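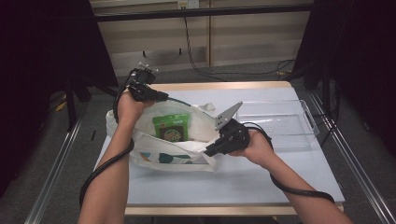 Pour Rekha Rai, un sac en toile ne se remplit pas, il se charge, et la différence tient à l'ordre dans lequel on y dépose les choses. Les fabricants de cabas souples raisonnent en volume. Les utilisateurs, eux, se heurtent d'abord à l'ouverture.

Le tote bag en coton n'a ni fond rigide ni armature. Vide, il s'affaisse, se plisse et referme sa bouche sur elle-même. Couché sur une table, il offre une entrée basse, utile pour glisser un paquet léger, moins pour une boîte. Debout, il faut tenir une anse d'une main et n'en garder qu'une pour l'article.

L'atelier Tuvetti, qui coupe et assemble des sacs pour des épiceries, a travaillé tout l'hiver sur ce point. Son modèle courant mesure 38 cm de large, avec des anses de 55 cm. Irena Tokarz y suit les essais de toile. Deux grammages ont été comparés, dont un de 400 g/m². Le plus lourd garde mieux son ouverture, mais il marque au pli et sèche lentement après lavage. Le plus fin se range dans une poche et s'effondre au premier appui.

Les paquets d'en-cas posent une difficulté particulière. Le sachet souple, gonflé d'air, pèse peu et occupe beaucoup. Placé au fond, il est écrasé par ce qui suit. Placé debout contre la paroi, le bord supérieur à hauteur de l'ouverture, il reste accessible et soutient un peu la toile. « On le met en dernier, le long de l'anse, étiquette vers soi », résume Irena Tokarz. Les bacs en plastique transparent relèvent d'un autre usage : parois fixes, poignée découpée, contenu lisible de l'extérieur. Ils servent au tri avant l'emballage et retournent ensuite sur l'étagère.

Reste la question de l'impression. Une bande de couleur placée en bas du sac subit les frottements du sol et des coffres de voiture. Tuvetti la conserve néanmoins, l'encre raidissant légèrement la toile à cet endroit. Olaia Manzano, chargée des motifs, préfère des aplats de petite taille, qui craquellent moins au pliage qu'une surface continue.

La prochaine série, attendue en octobre, comportera 4 coloris et un ourlet supérieur doublé. L'anse sera cousue plus près du bord latéral, afin de dégager le centre de l'ouverture. La toile de 400 g/m² est maintenue pour le modèle d'épicerie, la plus fine pour le sac pliable.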